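Geltico
Sorting and Kitting by Demonstration
Progress report to the Skarkton Fund
26/08/2026

Summary

The project is on course against the plan agreed in April, with one work package behind and one ahead. We have a two-armed station that can be taught a small-parts task by a person, either by moving the arms by hand or by driving them from a second pair of handles across the room. We have recorded 300 demonstrations that we consider good enough to train on. The drawer task, which we rated as the hardest of the set, is not yet reliable and takes up most of this report.

We are asking for no change to the budget. We are asking for one change to the order of work, set out near the end.

What we said we would do

The plan for this period had four parts: finish the station and its safety checks; train operators from the assembly side to give demonstrations; record a first set covering picking, placing and drawer opening; and train and test a first controller on that set. The first three are complete. The fourth is partly complete.

The station

Both arms are mounted along the back of the table and reach forward over it. Each has a two-finger gripper. We had meant to use a suction tool on one side, but the parts are too varied in shape and several have no flat face, so we dropped it before any money was spent on it. The suction budget line is untouched and we would like to hold it over for spare gripper fingers.

The safety review was passed at the second attempt. At the first, the reviewer was not content with how the arms behaved when the operator let go of the handles. They used to hold position with full force. They now go slack by a set amount and hold only their own weight. Operators say this has also made the handles less tiring to use, as they no longer feel they must keep a tight grip all the time.

Two ways of showing the task

Hand guiding means the operator stands at the table, takes hold of an arm and moves it through the job. Remote driving means the operator sits at a smaller copy of the arms and the real ones follow. We compared the two early on because the choice affects everything after it.

Hand guiding was quicker to learn. New operators could give a usable demonstration of a simple pick within their first session. Its drawback is that one person cannot easily guide two arms at once, and the operator's own hands and sleeves end up in the camera views. A controller trained on those recordings learns from pictures that will never occur when it is working alone.

Remote driving was slower to learn and the first week was discouraging. Operators overshot, closed the gripper too soon and knocked parts over. After that it improved steadily, and for anything needing both arms it is now the only method we use. Of the 300 demonstrations, 210 were given remotely. The rest were given by hand guiding and are all single-arm picks.

We should record that the operators did not all prefer the same method. Two of them still ask to use hand guiding for setting up a new task, and we think they are right. Walking an arm through the moves by hand is a good way to find out where it will run short of reach. We now do this for every new task and throw the recording away afterwards.

The drawer task

The task is to open a drawer in a small white unit on the table, take out what is inside, and place it with the loose parts waiting on the work surface. One arm deals with the unit while the other is free to handle parts. It draws on almost everything we want the finished system to do: finding a narrow opening, pulling without dragging the whole unit along, reaching in past an edge, and keeping two arms out of each other's way.

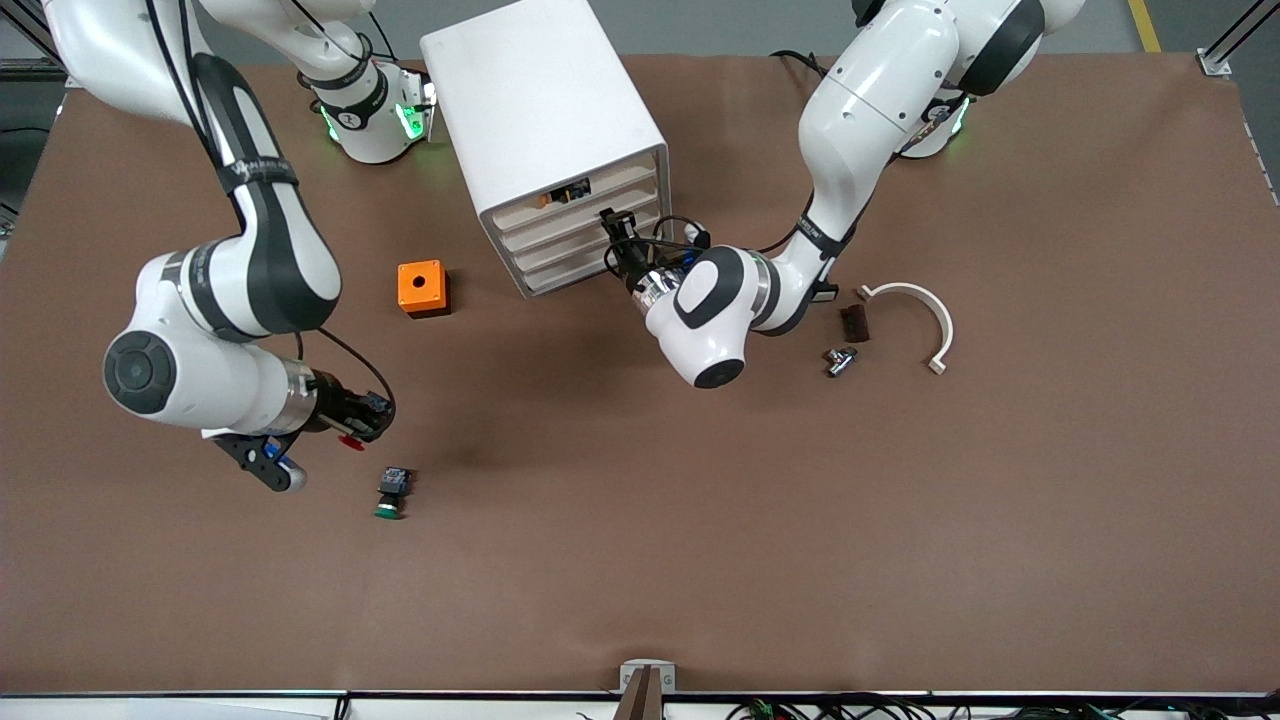
Pulling was the first problem. The unit is light, and if the gripper is slightly off line the whole thing slides. We tried fixing it down and the task became much easier, but the customer sites we visited do not fix theirs down, so we took the fixings off again. Operators now approach more slowly and straighten the wrist before they close the fingers. This adds a few seconds to each demonstration and has cut the number we have to reject.

Reaching in is the second problem and is not solved. From the driving position the operator sees the table through the fixed camera, and the gripper itself hides the last part of the movement. A person at the table would bend down and look. Our operators cannot, so they go by feel, and the handles do not pass back much feel. We have added a second view from the wrist. It helps with the approach but goes dark once the fingers are inside. A small lamp is on order from Tsuchiya, who also supplied the handles.

The cables at the grippers have been a nuisance too. They catch at some wrist angles, and operators have learnt to avoid those angles. That is a habit we do not want the controller to copy without reason, so we intend to reroute the cables before recording any more of this task. The work needs a day with the station switched off.

Quality of the recordings

Each demonstration is watched back by someone other than the person who gave it, and is marked keep, keep in part, or reject. We reject for dropped parts, for long pauses, and for any case where an arm touches the table hard. We do not reject for a missed grasp that the operator then puts right. In the first weeks we did, and the controller trained on those clean recordings had no idea what to do after a miss. It would close on nothing and carry on with the rest of the job as if it were holding the part. Once we started keeping the recoveries this became much rarer.

We also found that operators were setting the parts out in nearly the same places each time, without meaning to. The controller did well on those places and badly elsewhere. A sheet is now drawn up before each session giving the positions to use, including some that are awkward. It is not popular but it is followed.

Storage is in hand. The recordings are kept on our own server, with a copy at Fliltisano under the terms already sent to you. No faces are recorded. Hands and forearms appear in the hand-guided set only.

First results from the controller

For single-arm picks the controller is at the level we hoped for by this stage. It handles blocks and housings well. Shiny metal fittings are poorer, as they look different depending on where the light falls, and round-topped parts are sometimes gripped too high and tip. Curved parts are mixed. If the opening faces the gripper they are picked up cleanly, and if it faces away the arm tends to hesitate above them.

For the drawer task we ran 166 unattended trials. The arm reached and gripped the drawer in most of them. It opened the drawer fully in fewer than half, and got the contents out and placed them in only 10. We had hoped for a good deal better. Most failures were at the reaching-in step, the same place where the operators themselves struggle, and we do not believe more training on the present recordings will help much. Better demonstrations are needed first.

Operators

Four people from the assembly side have been trained and all four are still with the project. Sessions are limited to two hours, with a break in the middle. We had first planned on half-day sessions, but the quality of the recordings fell off clearly after the second hour, and one operator reported a sore wrist. The handle stand has been lowered and a forearm rest fitted. There have been no further reports.

The shorter sessions account for nearly all of the delay in recording. We would make the same choice again.

Change requested

The plan has us starting the two-handed assembly task next, in which one arm holds a part while the other fits something to it. We would like to put this back and spend the time on the drawer task, with the cables rerouted and the lamp in place. Assembly depends on the same skills, and the operators would be learning it with the same poor view. The end date does not move. The time would come out of the writing-up allowance, which was generous.

Work for the next period

Reroute the gripper cables and repeat the reach checks.
Fit and test the wrist lamp.
Record a fresh drawer set by remote driving only, using the position sheets.
Retrain, and repeat the unattended trials under the same conditions so that the figures can be compared.
Agree the part list for the assembly task with the two customer sites.

Spending

Spending is slightly under plan. The main reasons are the suction tool that was not bought and fewer operator hours than forecast. The spare fingers will use up part of this. A full statement has been sent separately, with invoices. We would be glad of a reply on the change of order before the station is switched off for the cable work, as the two jobs are easiest planned together.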